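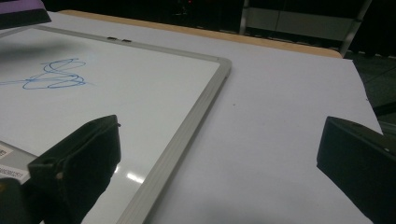

News > Business > Technology

Prandau opens household task collection to evening crews

14 shares | 3 comments

Prandau, the robotics company with offices on the second floor of the old Surnon building, has added an evening shift to the group that gathers training examples for its household software. The company said on April 7, 2021, that the shift will run through July.

The work is done by hand. A collector holds a gripper tool fitted with a camera, sets an ordinary job in front of it and does the job with the two black fingers of the tool. Each try is saved as one example. The learning system, called Ollitz, is then trained on the saved examples and tested on a robot arm in another room.

Loan Tiêu, who runs the collection group, said the current list has 19 tasks on it. Most are the sort of thing people do at a desk or a kitchen counter, such as closing a drawer, putting a cup on a shelf or wiping a surface. Whiteboards were added this spring.

"A whiteboard is harder than it sounds," Tiêu said. "The surface shines, the lights show up in it, and the ink can be a few thin loops or it can fill the board. We want all of that in the set."

For the whiteboard task, the board is laid flat on a table and someone makes a mark on it with a marker. The collector moves it between tries so that it sits at a different angle each time. Marks are changed too. Blue scribbles have been used the most so far, and Tiêu said other colors will follow once the first batch has been checked.

Prandau said 758 whiteboard examples had passed review by the end of last month. An example is thrown out if the tool is set down before the job is finished, if a hand blocks the camera for too long, or if the written note saved with it does not match what was done. Collectors are paid by the hour, and the company said a rejected example does not change their pay.

Review is handled by Liên Hồ and Kyu-ri Won, who watch the recordings at reduced speed and mark the point where each step begins and ends. Won said the job takes patience.

"You get people who are very fast and people who are very careful, and the system needs both," Won said. "What causes trouble is when somebody stops in the middle to think. The tool just hangs there over the board, and I have to decide whether that part stays in."

Pauses of more than 7 seconds are now trimmed. Shorter ones are left alone.

The evening shift came out of a space problem. The collection rooms were booked through the day, and the company did not want to rent more floor space before it knew how long the project would last. Tiêu said the later hours have a second use – the light in the rooms is different after sunset, and earlier examples were nearly all recorded in daylight.

Ánh Lý and Nghĩa Lý, a sister and brother who both worked days during the winter, have moved to the new shift and are training the people who joined with them. Ánh Lý said new collectors usually need 2 sessions before the tool feels natural.

"Everyone squeezes too hard at first," she said. "Then they forget they're holding it, and after that the recordings look fine."

Her brother said he prefers the desk tasks to the kitchen ones, mainly for the shorter setup. A kitchen task can mean putting out a dozen items and washing some of them afterward. With a whiteboard, he said, he can turn it, draw on it again and keep going.

Prandau has not said when the whiteboard work will be tried outside its own rooms. Afridi, a cleaning contractor that serves several schools in the area, has agreed to let the company record in two classrooms over the summer break. Those boards are mounted on walls, so the examples will be kept in a separate set at first.

Tiêu said her group is also looking at smaller jobs that go with the board, including putting the cap back on a marker and picking up an eraser. Neither is on the task list yet.

The company is taking applications for the evening shift at its front desk and by mail. No technical background is required. Applicants must be 18 or older and able to stand for most of a four-hour session, with a break halfway through.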